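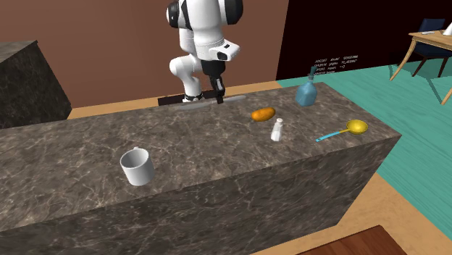 Flokau Trust and Drekeck Wetlands to restore pond turtle habitat

The Flokau Trust has signed an agreement with Drekeck Wetlands to restore breeding habitat for pond turtles along the lower Erbridge River. Work on the first two sites begins in September.

Pond turtle numbers on the lower river have fallen as nesting banks have become overgrown and side channels have filled with silt. The last survey recorded 226 adult turtles across 19 ponds. Most of the animals found were older adults, and young turtles were seen at only five of the ponds.

Under the agreement, Drekeck Wetlands will clear brush from south-facing banks, reopen blocked channels and place basking logs in open water. The Flokau Trust will run a hatching program at its animal care center in Erbridge. Eggs from nests at risk of flooding will be moved to the center, and the young turtles will be kept there through their first winter before they are returned to the pond nearest their nest.

The program will be paid for by a grant from the Mirzaei Fund, which supports work on freshwater reptiles and amphibians. The grant covers up to five years of habitat work, veterinary care and monitoring.

"Turtles that hatch on this river have a poor chance of reaching their second year," the Flokau Trust said in a statement. "Keeping them through the first winter gets them past the size at which herons and raccoons take most of them. The banks have to be in good shape when they come back to nest, and that is the part Drekeck Wetlands knows best."

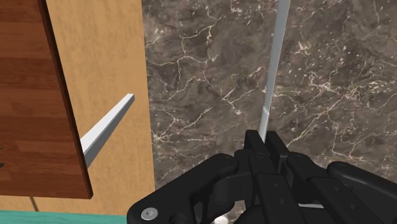

Wooden cabinet door with a long white bar handle.

Each released turtle will be given a small shell mark so that survey teams can identify it in later years. Results will be shared with landowners along the river and posted on the Flokau Trust website after each nesting season.

The river trail will stay open during the work. Short sections near the nesting banks will be fenced from late spring until the hatchlings have left the nests, and dogs must be kept on a leash in these areas.

People who find a turtle on a road near the river are asked to move it across in the direction it was heading, if it is safe to do so, and to report the location to the Flokau Trust.

About the Flokau Trust
The Flokau Trust is a nonprofit that cares for native reptiles and amphibians and returns them to the wild.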